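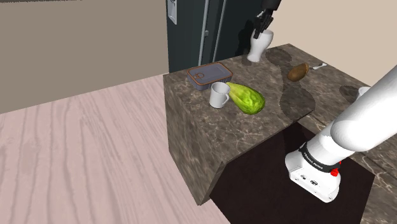 Grey-brown stone counter, pale veins, dark refrigerator behind.

Heveck 40 Trekking Pack by Niskanen

Item no. 423
Price: $438
Volume: 40 liters
Colors: moss, slate, brick red
Back lengths: short, regular, long
In stock (short in brick red is on back order until August)

I've been selling packs for a long time and I've carried plenty of them up hills I had no business being on, so take it from somebody with opinions: this is the one I pack for hut-to-hut and teahouse trips. It isn't the lightest thing on our wall and it's certainly not the cheapest. But I've walked in it for 11 days straight on the Skorkau traverse, through sleet, a lot of mud and one very long afternoon of loose rock, and when I got home I wanted to go out again (after a shower and a large plate of noodles).

What it's for

Think of treks where you sleep under a roof and somebody else cooks. You're carrying clothes, a sleeping bag, rain gear, water, snacks, a small first aid kit and the odds and ends you swear you'll leave at home next time. If you hire a porter for your main duffel, this is too much pack and you'd be happier with a daypack. If you're carrying a tent, stove and a week of food, it's too small, and please don't try to prove me wrong by hanging everything off the outside. I did that once with a different bag and sounded like a hardware store falling down the stairs all the way to the pass.

The harness

Niskanen builds the back panel around a bent aluminum stay that comes out of its sleeve, so you can shape it to your own back. Ours come slightly curved from the factory and most people leave them that way. I flattened mine a little at the top because I like to tip my head back and look at things, and the stock curve kept bumping my hat.

The hip belt is firm. The first time you try it on in the shop you may think it's too firm! Give it a couple of long walks. The foam settles in over the hip bones and then stays put, where the softer belts I've used feel lovely on the first morning and go flat halfway through a trip. There's a pocket on each side of the belt. The right one takes a phone in a slim case. The left one is smaller, and I keep lip balm, a few hard candies and some small bills for tea in it.

Shoulder straps come in one shape across all three back lengths. They're set fairly close at the neck, and if you have very broad shoulders I'd really like you to try one before you buy. My colleague Timothée Millet does, and he ended up in a different model. He still grumbles about it since he liked the pockets on this one better.

Getting in and out of it

Top opening with a lid, plus a long zipper down the left side that goes nearly to the bottom. I never used to care about side zippers. Then I spent one trip sharing rooms with Aisyah Nugroho, who could pull a dry pair of socks out of hers in the dark without waking anybody, while I was emptying my whole pack onto the bed looking for a headlamp. I care about them now.

The lid has two pockets, one on top and one underneath. The lower one has a key clip and is the place for passport, permits and cash. The top one is for whatever you want at the next rest stop. The lid does come off, but the straps are fiddly to thread back and I wouldn't do it with cold fingers.

Inside there's a sleeve for a water bladder, with a hanger loop and hose exits on both sides. There's no divider for the sleeping bag. Some people miss that. I don't – it always ended up unclipped anyway, and the bag sits better when you can squash it into the corners.

Outside you get a stretch pocket on the front, deep enough for a wet rain jacket, and two side pockets cut at a slant. You can reach a bottle in them while wearing the pack if it's a tall skinny bottle. With a short fat one I have to do a sort of chicken-wing move, and I've dropped it more than once.

Fabric and weather

The main body is nylon with a coating on the inside. The bottom is a heavier weave, and mine has been dragged over rock, bus roofs and concrete without wearing through. It is water resistant and it is not waterproof, please don't mix those up. In an hour of light rain everything inside stayed dry for me. In a full day of sleet the seams along the side zipper let some damp in and my spare shirt got clammy.

A rain cover is included and lives in its own pocket in the base. It has a cord and toggle, plus a little strap that clips behind the back panel, and I'd ask you to use that strap every single time. Covers without one blow off. I still line the inside with a plain trash bag as well. It costs next to nothing and it makes a decent thing to sit on at lunch.

Picking your size

Your height won't tell you much here. What you want is torso length, measured from the bony bump at the base of your neck down to the level of the top of your hip bones. Get somebody else to hold the tape! Doing it alone in a mirror, I've come up with a different number every time.

If you fall between two sizes, go by where the belt sits. It should wrap over the hip bones with the padding half above and half below. If the belt is right and there's a small gap behind your shoulders, pull the load lifters in a touch. If there's a big gap, go down a size. Kiều Lý does most of our fittings and she'll load the pack with sandbags and send you up and down the back stairs a few times, so wear the shoes you mean to trek in.

The short size was a surprise to me. I'd assumed it was just for smaller people, and then we sold two to tall customers with long legs and short backs.

How I load mine

Sleeping bag at the bottom, in its own dry sack. Clothes I won't need until evening on top of that. Heavy stuff in the middle and close to the spine: water, the food bag, the battery pack. Down jacket above it, loose, to fill the gaps. Rain jacket and gloves in the front pocket, because mountain weather has no manners.

I try to have one small bag that comes out at every stop for the night and holds everything I want before sleep. Toothbrush, headlamp, earplugs, charger, a paperback. The earplugs are for the thin plywood walls and the card games on the other side of them.

Once it's packed, put it on in this order. Loosen everything, belt first, then shoulder straps, then load lifters, then the chest strap. On long descents I let the shoulder straps out a bit and snug the belt. On climbs I do the reverse for short stretches to give my hips a rest.

Looking after it

Brush off the dried mud, wipe it down with lukewarm water and a little mild soap, and hang it in the shade with every zipper open. No washing machine, no dryer. The side zipper likes a rub of zipper wax at the end of each season, and more often if you walk somewhere dusty. If you store it in an attic, take the snacks out first. I'm speaking from experience and I'd like to leave it there.

What buyers have told us

"Took it for a week of huts with my sister. Comfortable from the second day, a bit stiff on the first. I wish the left belt pocket was bigger." – Izzati Lau

"Good pack, expensive pack. The slate color shows every bit of dust. Shoulder straps don't slip under load, and on my old one they crept all day long." – Cheng-en Leung, 22/06/2025

Goes well with

The Dredorex folding poles fit the loops on the front, with the tips tucked into the side pocket. We also stock the Niskanen dry sacks, and the medium one is the right width for the bottom of this pack. If you want a camera clip for the shoulder strap, ask us which one, as the webbing here is wider than usual and some clips won't close over it.

Shipping, returns and repairs

Orders placed before noon go out the same day. You can send the pack back within 30 days if it's clean and the tags are on. Load it up and walk around your living room as much as you like, just keep it indoors until you're sure.

We keep spare buckles, toggles and hip belts for the Heveck and can send them by mail. Sewing repairs we do in the shop, and in the weeks before the fall trekking season the bench gets busy, so bring a torn pack in early if you can. Niskanen covers faults in stitching and materials for the first owner. Baggage handlers, yaks and mice are not covered.

Questions about fit? Send me your torso measurement, what you're planning to carry and where you're headed. I'll write back myself, usually by the next morning, and if I think a different pack suits you better I'll say so.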